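December, after supper

Okay, the linen cupboard is DONE. Well, the top two shelves are done, and I'm counting that! I told Maricruz on the phone I'd give it 15 minutes and then I was in there for 90, with the radio on and a cup of tea going cold on the stairs (found it later, drank it anyway).

I had no idea we owned so many dishcloths. There were the stripy ones from the Brallberg trip, still in their ribbon, and a whole wad of gray ones I should have thrown out when we moved. I kept 4 of the gray ones for the car and the rest went in the rag bag. Ryszard wants rags for his bike, so he can come and get them, and he can bring back my casserole dish while he's at it.

Then I got picky about folding. Mom always did thirds and then in half, and I've been doing quarters for years out of pure stubbornness, but thirds really do fit that shelf better. Ugh. I'm not telling her. The blue cloths are the ones I like best, such a loud, happy royal blue, and they crease if you so much as look at them. I do them on the table, one at a time, give each a good shake and smooth it down with the side of my hand. 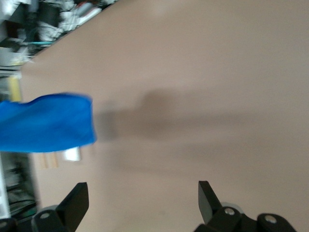 Anyway, the blue ones get the front of the shelf from now on, and the good napkins go behind, where I'll forget them until Easter. The bottom shelf is all fitted sheets and I'm not discussing it tonight. Need to buy: shelf paper, a new peg bag, lavender if the market has any. Call Maricruz back about Saint Nicholas cookies, she wanted the recipe with the orange peel. Bed now, my back is killing me.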